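Help Board > Student Projects > Robotics

Suturing project: our policy keeps failing at the needle handover. More data or shorter episodes?

Posted by Daryna Kobzar
Friday, 4 replies hidden, 2 shown

Four of us are doing a senior project on automating one interrupted stitch with a two-arm surgical robot. The lab is shared, so we get the arms in the evenings only. We have 1488 teleoperated demos, saved under the project name Betow, with wrist and overhead views.

The policy picks up the needle and drives it well enough. Then it stalls when the second arm has to take over. Our sponsor in the department, Arnout Mulder, thinks we need double the demos. I think the episodes are too long. Each one runs from pickup to cut tail, on a pad that already has other stitches and cuts on it. 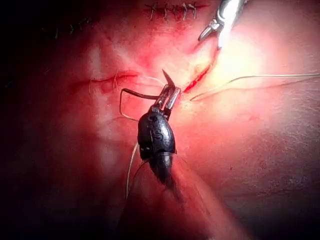
What we have tried so far

Lower learning rate, no change. Dropping the overhead view made it worse. Adding joint currents did nothing we could measure. Training past 2875 steps only made the pickup smoother. We have until the end of August and can't change the arms.

Would you split the task or keep collecting?

Tags: imitation learning, suturing, two arms, student project

Arturo Galli

Split it. We had the same fight in our club with cable routing. Three pieces would do for you: drive, handover, pull through. Label the cut points by hand on 1000 demos and leave the rest alone for now. It's a boring two evenings but you can share it out.

When you label, pick one rule for where the handover starts and write it down. We had two people using different rules and the model learned to wait between them. I'd start the segment when the second tool first comes near the needle, before either one lets go or grabs. In your overhead view that means moments with both tools close in on the needle and the needle still through the tissue. 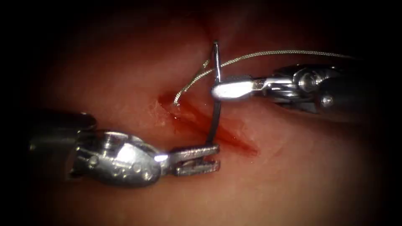

Giang Quách
Teaching assistant, Entwistle Robotics Lab — member, Student Projects board

I agree with splitting, but check your data before you train anything. Go through the handover segments and sort them by which arm ends up with the needle. If your operators switched sides depending on who was driving that night, the policy is averaging two habits. That would look a lot like a stall.

Second thing is the thread. In your wrist picture there's a dark loop of suture beside the jaws and a long pale strand going off to the right, plus finished stitches further up the pad. A small network can latch onto any of that. Crop the wrist view tighter around the jaws and see if the numbers move. If they do, mix in demos from a clean pad.

I would not double the demos yet. Collect a small set that is only handovers, starting from needle positions you choose on purpose, including bad ones. Last year's group here (project Beltano) spent most of a term on full-length episodes and had very few recoveries in them, so the first slip ended the run.

Also log jaw opening if you aren't doing it. It's cheap and it helps with the labels.

Comment from Daryna Kobzar: Checked, and we did switch sides, roughly a third of the time. Sorting now. Jaw opening was logged but never fed in.

Comment from Giang Quách: Feed it in. Keep the two sides as separate sets until one of them works.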